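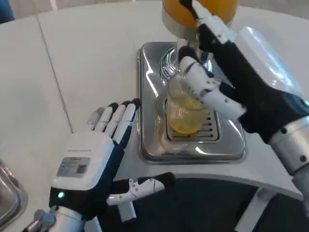

One member answered that the bus line to Vatby should stay as it is, because older people in Durholm have no other way to reach the clinic.

Search this site Search

Minutes, Durholm residents' meeting, 7/15/22

2. Bus line. The operator Sundier wants to remove 2 stops. We read the letter with 61 signatures. The meeting agreed to send it – with a short note in front – before the end of the month.

3. Path at Bogale. The repair will cost 700. Approved, 32 for, 2 against.

4. Next meeting is in November, same room. Keys must be returned to the office.

This site uses cookies. Accept
Contact | Back to top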